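Lodonness Sponge Shelf, data card

Maintained by Oona Oksanen and Arnulfo Salazar. Release of April, 1,383 episodes.
The task is tidying: kitchen sponges of several colours go from the grey floor to a small yellow shelf with a pink top and a blue middle.
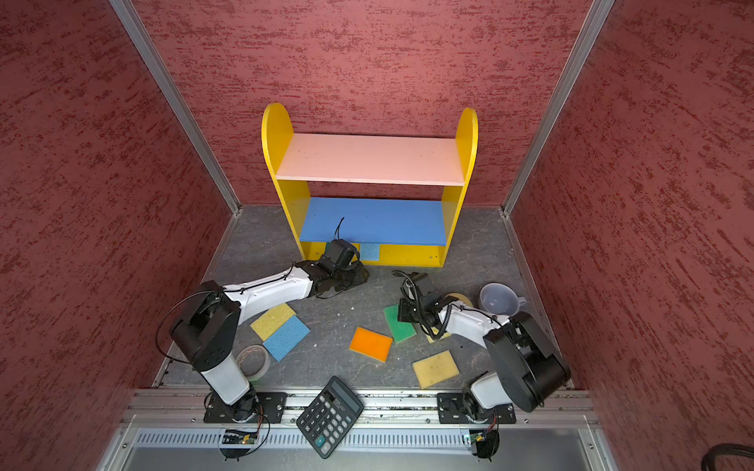
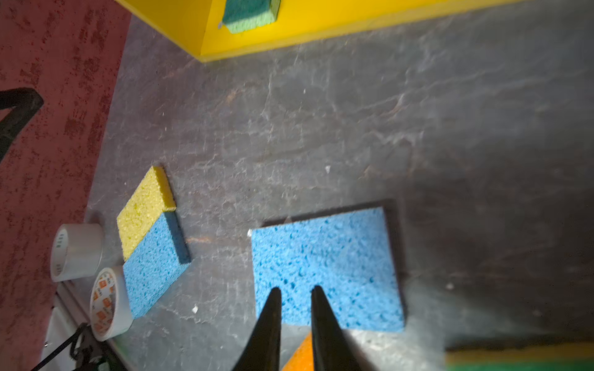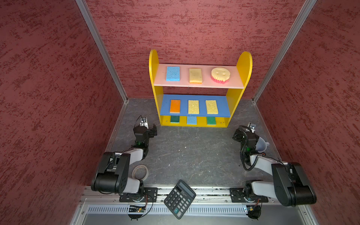
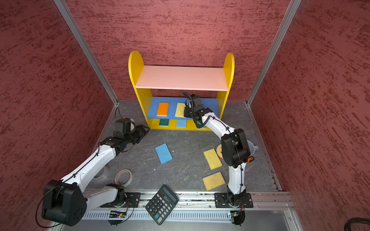

Sponges and shelf, Lodonness set. In the third picture there are sponges on all three levels.

Notes
Any level is allowed, and sponges of one colour can be separated.
Other things beside the sponges (tape, a cup) are not part of the task. Please do not label them.
Split: 40 episodes are kept for testing.
Corrections to the labels go to Jovita Xolalpa.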